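Cambio de discos en el servidor del Taller

El servidor de archivos del Taller estrena discos este mes. La sustitución empezó en octubre y se hace por turnos, bahía por bahía, para no dejar a nadie sin acceso a sus carpetas durante la jornada. 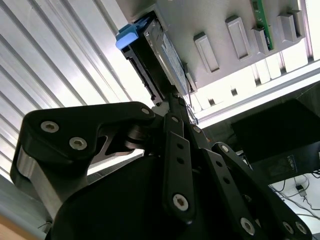
Qué se cambia

En total son 17 discos duros. Los 10 primeros corresponden al volumen Nimus, donde están los planos, los presupuestos y las copias de los equipos de mesa. El resto pertenece a Blöndal, el archivo de proyectos cerrados, que se consulta poco pero ocupa mucho.

Cada disco va montado en su propio marco y entra en la bahía por el frente. Antes de retirar uno se marca como fuera de servicio en el panel de administración y se anota el número de serie en la hoja de Kidia. Después se coloca el nuevo y se espera a que termine la reconstrucción. No se pasa al siguiente hasta que el panel da el volumen por bueno - aunque eso suponga dejarlo para la mañana siguiente.

Cómo afecta al trabajo diario

Durante la reconstrucción, que puede durar hasta 10 horas por disco, las carpetas de Nimus siguen abiertas, pero van más lentas. Conviene evitar las copias de carpetas enteras y los vídeos pesados entre las 10 y las 17 h. Blöndal quedará en modo de solo lectura durante tres días; el aviso con las fechas se enviará por correo a todos los puestos.

Quien necesite guardar algo en el archivo antes de ese corte puede dejarlo en la carpeta Entrada, dentro de Nimus. Se moverá a su sitio al terminar.

Discos retirados

Los discos viejos se guardan dos semanas en el armario del almacén, etiquetados por volumen y posición. Pasado ese plazo se borran y se llevan al punto de reciclaje. No se reutilizan en los equipos de mesa - las solicitudes de espacio adicional se siguen haciendo con el formulario de siempre.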